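ok so the zipper arm had an incident. nobody hurt, one ego bruised, several rivets relocated. a thread

background for the new people: I run the closures bench, meaning my job is teaching a robot arm to open and close school bags. yes I have a degree. yes my mother has asked

the project is called Povametti. the arm finds the zipper pull, pinches it, drags it along the track, stops at the end, lets go. a five year old can do this while crying

our gripper is from Drornero and it's a nice gripper. strong. please remember that it is strong

the thing that tells the arm when to stop is a force limit. pull gets heavy, arm assumes it hit the end of the track, arm relaxes. we set it at 50 newtons back in February after a long argument and then all stopped thinking about it

you can see where this is going. I could not see where this was going

11/04/2025, run 868. arm goes in, pinches what it believes is the zipper pull. confidence score 96 percent, highest of the whole morning. I remember being pleased

it did not have the zipper pull. it had a snap strap

in its defense (I am legally required to defend it, I trained it) the pulls on these bags are navy rubber, the bags are navy, and there's a second little rubber tab on the lower pocket that looks like a zipper pull's cousin. from close up everything on a school bag is a thing you could grab

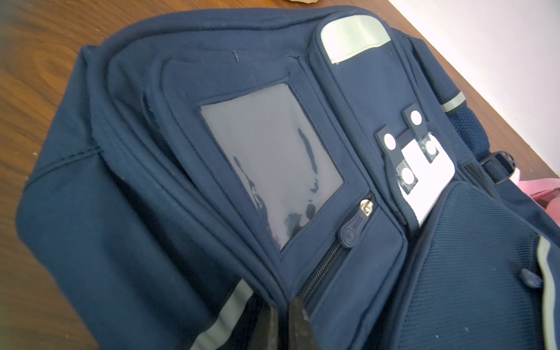
anyway. it has the strap. it starts to drag. strap doesn't slide, because straps don't. force goes up. at 50 it should relax

it didn't relax. it pulled harder. then the bag left the table

I want to be precise about "left the table." the bag went up, came around with the arm, and visited the light curtain on the operator side. the light curtain did its job and killed the motion. the gripper, being strong, kept hold of the strap, so now we had a stopped arm with a backpack swinging off it like a caught fish

then one of the snaps gave up and the bag landed on my coffee

log says peak force 87. limit says 50. those are different numbers, I checked

first theory: bad force sensor. it's always the sensor, everybody loves blaming the sensor. swapped it, hung a known weight off the wrist, perfect reading. swapped the old one back, also perfect. apologized to the old one

second theory, from someone at Kyei (they did our control software): "are you sure the bag wasn't stuck." sir the bag was airborne

third theory, mine, took a day and a half and I'm a little ashamed of how dumb it is

when the arm starts a drag it zeroes the force reading, so the weight of the gripper doesn't count. normal thing to do. but if the first few centimeters look slow, it decides the zipper is sticky and retries. and the retry zeroes the reading again

WHILE IT'S STILL PULLING

so it pulls to just under the limit, calls it sticky, declares that amount of pull to be nothing, and starts counting over. the arm was giving itself a fresh allowance every time it got in trouble. I know people like this

who wrote the retry? I'd rather not say. it was a Friday kind of commit. the comment above it reads "helps with stubborn zips." it did help with stubborn zips. it also helped with gravity

things I've done since

1. the zero happens once, before contact, with the fingers open. if it wants another zero it has to let go first

2. there's now a hard cap down in the arm controller that my code can't touch. this should have existed from the start and I have no joke about it

3. a tug test. before dragging, it gives the thing a tiny pull. zipper pulls wiggle and move along the track. straps just sit there judging you. if it doesn't move, release and look again

4. drink rule. it is a rule about drinks. it is laminated

what I haven't fixed: the 96 percent. it's still extremely sure of itself about snaps. we're relabeling a pile of closeups this week and by we I mean me, with headphones

the light curtain is from Firnell and I complained for months that it tripped every time I leaned over to scratch my knee. I take it all back. trip whenever you like, beautiful

had to write this up properly too. the form has a box for "object involved" and a box for "was the object hazardous before the event." I put backpack and no. the reviewer sent it back asking me to say more about the backpack

someone in replies wants to know if it can do zippers now. yes, mostly, slowly. the tug test adds a second or so and it looks like the arm is asking permission. I've decided I like it

someone else wants to know about the coffee. mug survived. keyboard didn't. the space bar has joined the sticky zips

ok back to labeling. snap. snap. pull. snap. buckle?? why is that one in the zipper folder

oh no. there's a lot of buckles in the zipper folder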